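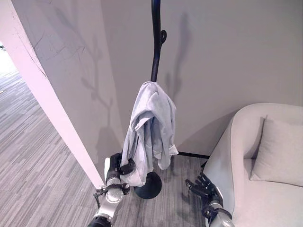

Clothes are the hardest thing we collect at Pretari, and I want to write a short thread on how we gather the examples. Most people imagine that the difficult part is the walking or the grasping. For us it is fabric. Take the pale blue garment on the coat stand: the left hand has the hem between its fingers, and the right hand is open and waiting. At this moment the operator must choose where the second hand goes, and that choice is what we want the system to learn.

2/ Our task list for this month has 159 entries. Garments and coat stands are only one group of them, but they eat the largest part of our hours. A cup has the same shape each time you meet it. A shirt has never the same shape twice.

3/ The target for the group is 2000 good episodes. Today we stand at 419. I know this sounds slow. We threw away many from the first weeks, when each operator had a different idea of where the task ends.

4/ So now there is a written rule. An episode starts with both hands low and away from the stand. It ends when the hands are low again and still for a moment. If you stop the recording while the fingers are still closed, the model learns to hold things for ever. We have seen it do this. It stood there very proudly with a sleeve.

5/ Each operator does 5 episodes in a row and then changes the garment or the way it hangs. Before, we did long series with the same start, and the policy became excellent at exactly one shirt in exactly one position. Move the stand by the width of a hand and it closed its fingers on air.

6/ A question I get often: do you keep the mistakes? Yes, some of them. If the operator loses the hem and takes it again, we keep the episode and mark it "recovery". If the stand falls down, we mark it "failed" and it goes to another folder, called Bustos for reasons older than me.

7/ The labels are short sentences, written after the recording by a second person. "Take the hem with the left hand." "Lift the collar off the hook." We ask for plain verbs. One labeller wrote "gently persuade the shirt" and I was sorry to correct it.

8/ For reviewing we use Cloltis, our own small viewer. It puts the camera view and the finger positions on one time line. With cloth you need both, as the picture alone can hide whether the fingers really hold something or only touch it.

9/ Light is my present worry. Shadows on a pale wall move during the day, and in the Plonevwood set almost everything was recorded before noon. We will repeat part of it in the late afternoon and compare.

10/ If your group also collects with soft things, I would be glad to know how you decide that a shirt is "placed" on a hook. Our definition is one page long already and the operators still argue over it at lunch. Next we start with scarves.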